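Lists > Gudelstead Game Room > Storage and Supplies
Filed under: Sorting, Chips & Cards

Javiera Arancibia wrote:
> Does the chip case go back with the toys?

It can share the table while we sort. Keep the chips on edge in the tray.
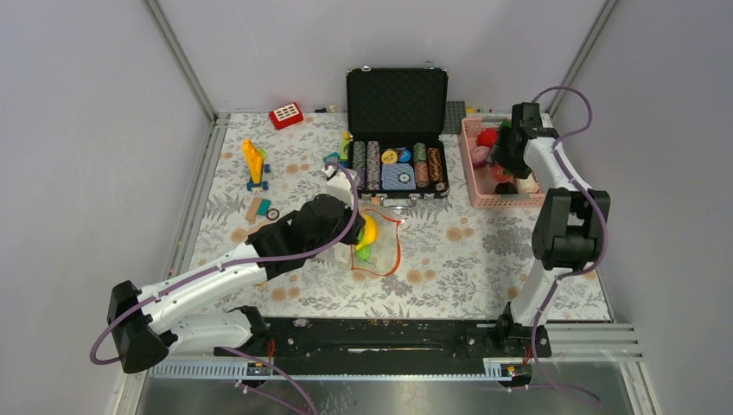
Anselmo Paredes asked whether 397 chips is still the right total.

I'll check in November. Play food needs bags. The zip-top kind with a slider and a spot for the date will do, and I have 12 left.

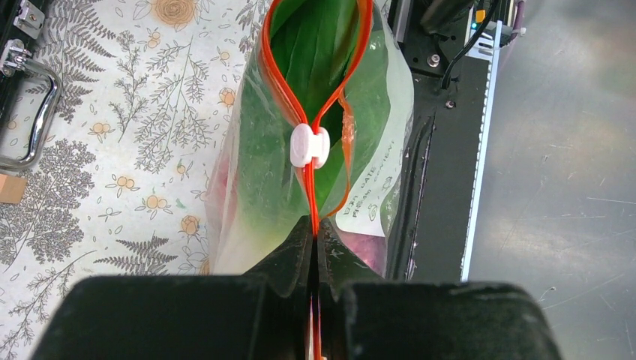

Blocks are next. Greens with long leaves fit upright in a bag, like the ones with the orange-red seal. Loose chips go in last.

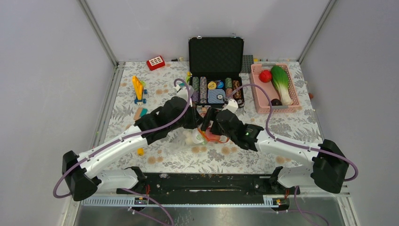

Thiện Lý would like the cards kept in the case too.

Ieva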